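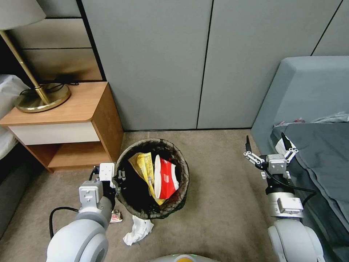 Bedside basket, beige carpet, snack wrappers and a tissue on the floor.

Home Shop Bedroom Bath Journal Basket (0)

Filed under: Small Things for Small Rooms

Hakley Bin Liners, Small Round, roll of 200

OK, so I never thought I'd write a whole page about bin liners, but these are the thing people email me about more than anything else in the shop (more than the lamps! more than the quilts I spent a whole winter choosing!), so they get a proper page now.

I started looking for a decent small liner when we moved to the apartment in Drovgate. Every room there has its own little basket, and I'd been using grocery bags like everybody does. Grocery bags are fine until you look at them. The handles flop over the side, the bottom bunches up, and the second you drop in something with a bit of weight, the whole thing slides down and you're fishing around in there with two fingers. I tried a supermarket roll after that and it was so thin I could put my thumb through it just opening the thing.

The Hakley ones come from a small maker I'd already been buying laundry bags from. They're made for round baskets, with a round base instead of the flat seam you get on most rolls, so they sit down into the bottom without that pointy corner sticking up. There's a soft elastic band sewn into the top. You stretch it over the rim, let go, and it stays put. I fold mine down on the outside so you get a neat little cuff, but my sister tucks hers inside because she hates seeing any liner at all, and that works too if your basket is a bit narrower.

Colors: you can have Oat, Smoke or Black. Oat is my favorite for a pale room. Smoke is the one to get for mesh or woven baskets, where the liner shows through the sides a little, and Black disappears completely in anything dark. I did stock a pink one for a while and I sold so few that I'm still using them up at home.

Size: these hold up to 5 liters when they're full to the band. Please measure across the top of your basket before you order!! Anything up to 15 inches around the waist of the basket will be too small and the liner will bag out, and I've had a few come back for that. If you have a pedal bin or a square one, have a look at the Marnetti liners, which have a drawstring and a straight-sided shape. I use those in the bathroom and they're great, but they look a bit silly on a round basket.

How I use them: I keep five spares folded flat in the bottom of each basket, under the one that's in use. I picked this up from a hotel I used to clean at in college and I've done it ever since. You lift out the full one, pull up the next, done, and you never have to walk to the kitchen with an armful of tissues and cough drop wrappers. The bedroom one fills up fastest at our place, especially in February when everyone has a cold and eats chips in bed. I change it every few days then, and maybe once a week in summer.

A few things people ask:

Are they scented? No, and I won't be getting scented ones. They gave me a headache just sitting in the stockroom.

Can you reuse them? If it's only been paper and wrappers, sure, shake it out over the big bin and put it back. The elastic holds up to a few rounds of that before it goes slack.

Will they take wet stuff? A tea bag or a cotton pad is no problem. I wouldn't tip half a cup of coffee in one. The base seam is good but it's a bedroom liner, and it's happiest with dry trash.

Do you sell the baskets? I sell one, the Nepia, a plain round basket with a rolled rim. It's out of stock right now and I'm waiting on the next delivery, so sign up on its page if you'd like an email when it's back. The liners fit it with a bit of cuff to spare.

Shipping: one roll goes in a flat mailer and fits through most mail slots. If you order it along with something bigger I'll tuck it inside the same box and refund the extra postage, just give me a day or so to do it. Unopened rolls can come back for any reason. If you've opened one and the size is wrong, write to me anyway and we'll sort something out.

Page updated 11 Jan 2020. The Smoke color is back in, and Oat is down to the last carton.

We use cookies to remember what's in your basket. By continuing to browse you agree to our cookie policy. OK / Tell me more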